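# 天然石台面选购与保养常见问题

本页适用于在 Benedetti 石材行订购的大理石、花岗岩和石灰岩台面，包括餐桌、茶几、厨房台面、洗手台和工作台。人造石和岩板的保养方法不同，请看随货的单页说明。

## 选料

**大理石和花岗岩怎么选？**

看用在哪里。厨房灶台两侧、切配区，建议用花岗岩。餐桌、书桌、梳妆台、玄关柜，两种都可以。大理石的主要成分是碳酸钙，怕酸，柠檬汁、醋、红酒、可乐都会在表面留下痕迹。花岗岩含石英和长石，硬度高，对厨房里常见的酸基本没有反应。

**我看中的花纹，到货会一样吗？**

不会完全一样。同一块荒料切出来的相邻板材花纹接近，换一块荒料，底色深浅和纹路走向都会变。在意花纹的客户请到 Ustholm 仓库看整板，看中后贴标签锁定。标签上有板号，开料前我们会按板号发照片给您确认。只看小样下单的，花纹差异不作为退货理由，合同里有这一条。

**深色大理石容易显脏吗？**

显水渍和灰尘，不太显油。深色底的抛光面上，自来水干了以后会留下白色水痕，水质偏硬的地区更明显。浅色石材正好相反，水痕看不出来，咖啡和茶渍比较麻烦。

**白色的纹路是裂缝吗？**

多数不是。纹路是石材形成时矿物填充的结果，用指甲横着划过去感觉不到高低差。如果指甲会卡住，或者滴一滴水后沿着线很快渗下去，那就可能是开裂，请拍照发给售后。有些品种的纹路本身较脆，出厂前会在背面贴网布并灌胶，这是正常工艺，报价单上会注明“背网”。

**抛光面和哑光面有什么区别？**

抛光面颜色深、反光强，吸水慢一些，酸蚀痕迹很明显。哑光面颜色会浅一度，摸起来是涩的，酸蚀痕迹不那么刺眼，但油更容易渗进去，防护剂要做得勤一些。价格一样。皮革面需要另外加工，另计工费。

## 尺寸与安装

**单块台面最大能做多长？**

2,000 毫米以内可以整块做。超过这个长度我们建议拼接，原因主要在搬运，很多楼房的电梯进不去。一定要整块的，请先量好电梯轿厢的对角线和楼梯转角，量好后把数字写在订单备注里。

**厚度有哪几种？**

常备的是 20 毫米和 30 毫米。餐桌做 20 毫米时边缘可以加厚，看上去像厚板。悬挑超过 300 毫米的位置，不论厚薄都要加支撑。

**原来的木桌架能直接放石板吗？**

先算重量。30 毫米厚的大理石，每平方米在 80 公斤以上。桌架要有横撑，四条腿要能调平，石板和木架之间垫硅胶垫，不要用硬木片垫角。折叠桌架和只有两根立柱的桌架不接受改装订单。

**台面上能不能夹东西或者固定设备？**

可以夹，夹具和石面之间必须垫橡胶或毛毡，垫片面积要比夹口大。夹的位置离转角不少于 100 毫米，离开孔也不少于 100 毫米。长期承重的，请在下单时说明，我们会在对应位置的背面加钢板。不要自己用冲击钻在石面上打孔，要补孔请约师傅带水钻上门。

**拼缝能做到看不见吗？**

做不到。纹路多的品种可以把缝放在纹路边上，用调色胶填，站着看不太明显，近看和侧光下仍然能看到。单色的石材缝反而更显。
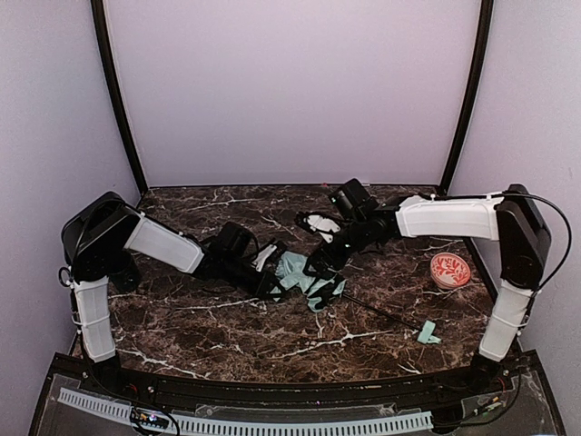

文：Serena Fiore　｜　审校：Evaristo Bellini　｜　更新：2025年12月30日

## 日常清洁

**平时用什么擦？**

清水加少量中性洗洁精，用拧干的软布擦，再用干布收一遍水。只用湿布擦完就不管，深色台面上会有一道一道的印子。

**哪些清洁剂不能用？**

- 白醋、柠檬酸、除垢剂、洁厕剂
- 含氯漂白水
- 去污粉、钢丝球、魔术海绵
- 标有“强力去油”的喷雾，除非瓶身写明可用于天然石

玻璃水也不建议长期用，部分产品含氨，时间久了抛光面会发乌。

**酒精可以擦吗？**

偶尔擦一下没有问题。天天用酒精喷会让防护剂提前失效，到时候重新做一遍即可，石材本身不会坏。

**洒了红酒怎么办？**

马上用纸巾按压吸干，不要来回抹。然后用清水擦两遍，擦干。第二天看一下，如果颜色还在，说明已经渗进去，按下面“吸附法”处理。如果颜色没了，但表面有一块不反光，那是酸蚀，清洁解决不了，要重新抛光。

**吸附法怎么做？**

1. 用专用吸附粉，加蒸馏水调成花生酱那样的稠度。有机色渍（茶、咖啡、酒）在浅色石上可以用低浓度双氧水代替蒸馏水，深色石不要用，会褪色。
2. 敷在污渍上，比污渍外缘多出一圈。
3. 盖上保鲜膜，四边用胶带封好，放一整天。
4. 揭膜，让粉自然干透，用塑料刮片刮掉，擦净。
5. 没退干净就再来一次，老污渍常常要做 3 次。

油渍用丙酮调粉，注意通风，远离明火。这一步没有把握的，请约上门服务。

**台面上的一圈一圈白印是什么？**

杯底印。浮在表面、用指甲能刮下一点粉的是水垢，可以用塑料刮片平着推掉。摸着平、刮不掉、侧光看发乌的是酸蚀，饮料杯最常见。

**能直接放热锅吗？**

花岗岩短时间可以，大理石不要放。背面有网布和胶的板材，受热后胶会变色，从浅色石的正面能透出来。请统一用锅垫。

## 防护剂

**新台面要不要马上做防护？**

我们出厂前已经做过一遍渗透型防护。安装后头 4 天不要沾水，填缝胶需要时间固化。之后可以正常使用。

**多久重做一次？**

没有固定时间。自己滴水测试：在常用的位置滴几滴清水，等十分钟擦掉。石面没有变深，不用做。颜色变深，过一阵才恢复，就该做了。厨房台面一般每年做一次，书桌和玄关可以隔得更久。

**做了防护就不怕酸了吗？**

防护剂减慢的是渗透。酸和碳酸钙的反应发生在表面，渗透型防护剂挡不住。市面上有贴膜和镀层产品能挡一部分，我们不代理，效果请向对应厂家咨询。

**可以自己涂吗？**

可以。Posside 系列的小瓶装适合家用，700 毫升一瓶，普通餐桌用不完。步骤是清洁、晾干、薄涂、等瓶身标注的时间、把多余的擦掉。最后一步最容易漏，多余的防护剂干在表面会发黏发花，要用同一种防护剂重新溶开才能擦掉。

**可以打蜡吗？**

不建议。蜡会黄，会积灰，下次做防护前还要先除蜡。以前已经打过蜡的台面，预约时请告诉客服，除蜡要多留半天。

## 翻新与维修

**划痕能修吗？**

浅划痕可以局部抛光。深到指甲能卡住的，通常要整面打磨，局部磨会留下凹坑，灯光一照就能看到。哑光面比抛光面好修。

**边角磕掉了一块，碎片还在，有用吗？**

有用，请留着，用纸包好，不要自己用快干胶粘。快干胶会发黄，而且会渗进断面，师傅还得先清掉。碎片找不到的可以用调色胶补，颜色接近，纹路接不上。

**上门翻新要多长时间？家里需要准备什么？**

一张餐桌半天。请提前清空台面，保证附近有插座和水源。湿磨会溅泥浆，我们带遮蔽膜，墙面和地面会贴好。浅色布艺沙发请尽量挪远。干磨有粉尘，只在客户书面同意时采用。

**翻新后颜色变深了，正常吗？**

刚湿磨完石材含水，会偏深，通风放几天会回来。两个星期后仍然偏深或有斑块，请联系售后。

## 订单与售后

**定制台面可以取消吗？**

开料前可以取消，定金退还，扣除上门测量费。开料后不能取消。尺寸改小可以商量，改大只能重做。

**送货范围？**

Trorotbridge 市区和 Ustholm 全境由我们自己的车送，含上楼和就位。其他地区走木箱物流，只送到楼下，请自备人手。二月仓库盘点，当月的订单照常接，发货顺延一周。

**到货时发现破损怎么办？**

先别签字。在送货师傅在场时拍三处：木箱外观、破损位置近照、台面整体。签收单上写明“破损”，当天把照片发到订单所在的聊天窗口。签收后第二天起提出的磕碰，按维修收费。

**保修包括哪些？**

包括背网脱落、拼缝开裂、我们安装造成的不平。不包括酸蚀、渗色、划痕、磕碰和自行打孔。台面搬过家以后，拼缝部分不再保修，重新安装可以另行预约。

**上门测量怎么约？**

在订单页选“测量”，填地址、楼层和有没有电梯。旧台面要拆的，请在备注里写清材质和是否带水槽。柜体没装好之前不测，已经约了的请提前一天改期。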